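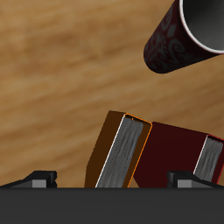 Last changed: 12th February

Halevlow-L archive: message 1489
Subject: Re: Gadmont two-parter, which cut are you all watching?

Hi all,

Sorry for the long quote, but I want to take this one bit at a time and I can't do that without it.

> I finally got to the Gadmont two-parter on my rewatch and I'm confused. In my
> copy, part one ends with the Agudelo dropping out of the convoy and the captain
> telling the crew to seal the lower decks. Then part two opens and they're
> already down on Gadmont having dinner with the governor! Did I miss a scene?
> I remember a whole landing sequence from when I was a kid, with the shuttle
> losing a door. Am I making it up?

You're not making it up! The shuttle door is real, and I'd know it anywhere because it scared me silly when I was nine. What you have is the movie version chopped back into two halves, and it's been driving people on this list nuts for years.

As far as I can piece it together, there are three versions going around. The first is the two-parter the way it went out, with the landing at the start of part two. The second is the movie edit, where they stuck the parts together, dropped the recap and pulled out most of the landing to keep the running time down. The third is the one you've got. Somebody took the movie edit, split it at a commercial break and put the regular titles back on the front. So you lose the landing AND you get the cliffhanger in the wrong spot. The real part one ends a good few minutes later, on the shot of the empty lifeboat rack, and the music under it is my favorite cue in the whole series.

The quick way to tell is to look at the episode title. If it's in yellow, you're fine. If it's white with a black outline, you have the split one. 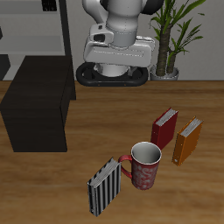
White arm and wooden tabletop

> Also, is it me or does the governor already know the doctor? She calls him
> "old friend" at dinner and nobody reacts. I thought they'd never met.

OK, this one I love. They had met, in "The Lenwood Signal," which was filmed before the Gadmont episodes and shown after them. In that one she's still a customs officer at Lenwood Station and the doctor talks her out of impounding the ship. Then she turns up at Gadmont with a promotion and a better coat, and if you watch in the order it was shown, the poor woman goes from governor back to customs officer in the space of a month. I've heard people explain that as a demotion for helping the Agudelo get away. It's a fun idea, and I've read at least one very good fan story built on it, but it doesn't fit the dialogue at all. She mentions "that business at Lenwood" over the soup.

So for a rewatch I'd go Lenwood, then Gadmont part one, then Gadmont part two, then the one with the frozen choir. Skip the clip show unless you're a completist (I am, and I still skip it).
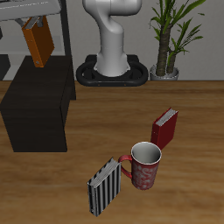
I also think the dinner plays better that way. The governor is lying through her teeth from the moment she sits down, and if you've already seen her be decent to the crew, you want to believe her right along with the doctor. When you don't know her she's just another smiling official with a secret, and this show had plenty of those. Watch the way she keeps passing her plate to the kid. It's such a small thing and it gives away the entire food supply plot twenty minutes early — I'd seen it I don't know how many times before I noticed.

> Last question, how many people are supposed to be on the Agudelo? The
> opening narration says 4000 but later on they say 140.

Both are right, sort of! The 4000 is everybody in the convoy. The narrator says "four thousand souls" over a shot of the Agudelo by herself, so everyone assumes it means the one ship. The 140 is her crew and passengers, and it's on the board behind the captain in part one if you pause it. After the plague episode the writers seem to settle on 100, and from there on it never changes no matter how many extras get shot at. Don't try to keep a running tally. I tried in college and gave up halfway through season one.

If you'd like the landing sequence written up scene by scene, I've got notes from my old tape and I'll type them in when I get a chance. The tape itself is in rough shape, the tracking goes at the very moment the door comes off, so some of the lines are my best guess. If anyone has a cleaner copy and can make out what the pilot yells, please post it. I've always heard "not the blue one," and my sister swears it's "cut the fuel line."

One more bit of list business while I'm here: the group rewatch starts over in April, same as last year, and we haven't settled if the pilot counts as one week or two. I vote two. It's long and the middle drags.

Keep watching the lower decks,

your episode guide keeper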